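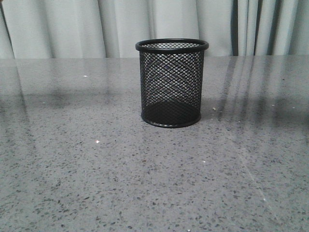

Stifteköcher Umali, rund, Drahtgeflecht schwarz matt

Stifteköcher Umali rund -- Hivamano Bürobedarf

Artikelnummer 1075
Serie: Umali
Farbe: Schwarz matt
Lieferumfang: 1 Stück, ohne Inhalt

Kurzbeschreibung

Der Umali ist ein runder Stiftehalter mit geraden Wänden aus feinem, rautenförmigem Streckgitter. Oben schließt er mit einem gerollten Rand ab, unten mit einem geschlossenen Sockelring. Der Boden ist ebenfalls geschlossen, damit keine Minen, Büroklammern oder Spitzerreste auf den Tisch fallen. Man sieht durch das Gitter hindurch, ob der rote Marker noch drinsteckt oder wieder beim Kollegen liegt.

Der Köcher gehört zu unserem Grundsortiment und wird das ganze Jahr über geführt. Er passt zu den übrigen Teilen der Serie Umali (Briefablage, Zettelbox, Stehsammler), kann aber selbstverständlich auch allein stehen.

Produktbeschreibung

Viele Stiftehalter sind entweder zu leicht oder zu eng. Beim Umali ist der Durchmesser so gewählt, dass Kugelschreiber, Bleistifte, Textmarker und eine normale Büroschere nebeneinander Platz haben. Lange Lineale kippen in jedem Becher dieser Größe leicht nach außen. Wer regelmäßig mit einem 30er-Lineal arbeitet, ist mit dem Stehsammler besser bedient.

Die Wand besteht aus Streckgitter. Dabei wird ein Blech geschlitzt und auseinandergezogen, bis die typischen Rauten entstehen. Anders als bei gewebtem Draht gibt es keine losen Kreuzungspunkte, die sich mit der Zeit verschieben. Das Gitter wird rund gebogen, mit Rand und Boden verbunden und danach schwarz beschichtet. Die Oberfläche ist matt und spiegelt nicht, was unter einer Schreibtischlampe angenehm ist.

Der gerollte Rand hat zwei Aufgaben. Er hält die Form, und er deckt die Schnittkante des Gitters ab. Man kann den Köcher also am Rand greifen und versetzen, ohne sich die Finger aufzukratzen. Bei sehr günstigen Köchern ist diese Kante manchmal nur umgelegt -- das merkt man beim ersten Anfassen.

Der Sockelring umschließt das Gitter am unteren Ende. Er ist durchgehend schwarz und aus vollem Material. Der Köcher steht auf diesem Ring und damit auf einer schmalen Kreislinie, auf ebenen Flächen ohne Wackeln.

Technische Angaben

Form: zylindrisch, gerade Wand
Höhe: 100 mm
Durchmesser: 90 mm
Gewicht: 141 g
Material: Stahl, pulverbeschichtet
Wand: Streckgitter, Rautenmuster
Rand: gerollt
Boden: geschlossen
Fächer: keine Unterteilung
Montage: nicht erforderlich
Verpackungseinheit: Einzelstück oder Karton

Maße können fertigungsbedingt um bis zu 2 mm abweichen. Das Gewicht ist ohne Verpackung angegeben.

Verwendung

Gedacht ist der Köcher für Schreibtisch, Empfang, Werkbank und Klassenzimmer. In Küchen wird er gern für Teelöffel, Backpinsel oder Strohhalme genommen. Das geht, solange nichts Nasses hineinkommt. Der Boden hat keine Ablauföffnung, Wasser bleibt also stehen. Für frisch gespültes Besteck empfehlen wir den Abtropfköcher Nillanis, der dafür gelocht ist.

Auf Arbeitsplatten aus Stein oder Kunststein steht der Köcher gut. Auf lackierten oder geölten Holzflächen raten wir zu einem Filzring, vor allem wenn der Köcher oft verschoben wird. Der passende Ring liegt nicht bei und kann unter Zubehör mitbestellt werden. Er ist selbstklebend und wird unten auf den Sockelring gesetzt. Vorher die Fläche mit einem trockenen Tuch abwischen, dann den Ring andrücken und eine Stunde warten.

Im Freien sollte der Köcher nicht dauerhaft stehen. Die Beschichtung schützt gegen die übliche Luftfeuchtigkeit in Innenräumen, für Regen ist sie nicht gemacht.

Pflege

Staub sammelt sich bei Streckgitter vor allem in den unteren Rauten und am Übergang zum Boden. Am einfachsten ist ein trockener, weicher Pinsel. Ein Staubsauger mit Möbelbürste geht auch. Tintenflecken am Boden mit einem feuchten Tuch und etwas Spülmittel abwischen und anschließend gut trocknen.

Nicht in die Spülmaschine geben. Keine Scheuermilch und keine Stahlwolle verwenden, die Beschichtung wird sonst stumpf und fleckig. Bei tiefen Kratzern kann an der Stelle Rost ansetzen.

Varianten der Serie Umali

Stifteköcher rund, schwarz (dieser Artikel)
Stifteköcher rund, silbergrau
Stifteköcher eckig, schwarz
Zettelbox, schwarz
Briefablage, zweistöckig, schwarz
Stehsammler A4, schwarz

Die silbergraue Ausführung hat dieselben Maße. Der eckige Köcher ist etwas schwerer und hat ein gröberes Gitter, die beiden sehen nebeneinander also nicht völlig gleich aus. Wer Wert auf ein einheitliches Bild legt, sollte bei einer Form bleiben.

Die frühere Serie Urum wird nicht mehr hergestellt. Restbestände der Briefablage sind noch vorhanden, Stifteköcher aus dieser Serie haben wir nicht mehr. Als Ersatz eignet sich der Umali rund. Der Durchmesser ist gleich, die Höhe beim Umali etwas größer.

Bestellung und Lieferung

Einzelstücke versenden wir im Faltkarton. Ein voller Karton enthält 37 Köcher -- die ungerade Zahl ergibt sich aus der versetzten Packweise. Angebrochene Kartons geben wir ebenfalls ab, dann wird nach Stück berechnet. Palettenware mit 700 Stück bitte vorher anfragen, die Lieferzeit ist dann länger.

Lagerware geht in der Regel am nächsten Werktag raus, wenn die Bestellung bis 14 Uhr eingegangen ist. Schulen und Behörden können auf Rechnung bestellen. Bitte dabei die abweichende Rechnungsadresse gleich im Formular eintragen, nachträgliche Änderungen kosten uns und Ihnen Zeit.

Im März machen wir Inventur. In dieser Zeit kann sich der Versand um zwei bis drei Werktage verschieben.

Rückgabe

Unbenutzte Ware nehmen wir innerhalb von 30 Tagen zurück. Der Köcher muss nicht im Originalkarton liegen, sollte aber so verpackt sein, dass der Rand nicht eingedrückt wird. Ein verbogener Rand lässt sich nicht sauber zurückformen.

Sollte ein Köcher beschädigt ankommen, genügt ein Foto per E-Mail mit der Bestellnummer. Wir schicken dann Ersatz. Das beschädigte Stück brauchen wir meistens nicht zurück.

Häufige Fragen

Kann ich den Köcher an die Wand hängen?
Nein, eine Aufhängung ist nicht vorgesehen. Mit einem Haken durch das Gitter hält er zwar, hängt aber schief.

Halten Magnete daran?
Am Sockelring ja, am Gitter nur schwach. Für kleine Notizzettel reicht es.

Fallen dünne Minen durch das Gitter?
Einzelne Feinminen können seitlich durchrutschen. Bitte in der Minendose lassen.

Gibt es einen Einsatz mit Fächern?
Für die runde Form derzeit nicht. Für den eckigen Köcher gibt es einen Einsatz mit drei Fächern.

Kann man den Köcher bedrucken lassen?
Auf dem Gitter nicht. Auf dem Sockelring ist ein schmaler Aufdruck möglich, einfarbig weiß. Die Mindestmenge ist ein voller Karton.

Riecht die Beschichtung?
Direkt nach dem Auspacken kann ein leichter Geruch vorhanden sein. Er verschwindet nach ein bis zwei Tagen.

Zubehör

Filzring selbstklebend, schwarz, passend für Umali rund
Schreibtischunterlage grau, abwischbar
Minendose mit Schraubdeckel

Ansprechpartnerin für Mengenbestellungen und Aufdrucke ist Angelica Evangelista. Anfragen bitte über das Kontaktformular, Betreff "Umali", mit Stückzahl und gewünschter Farbe. Telefonisch erreichen Sie den Vertrieb von 9 bis 16 Uhr.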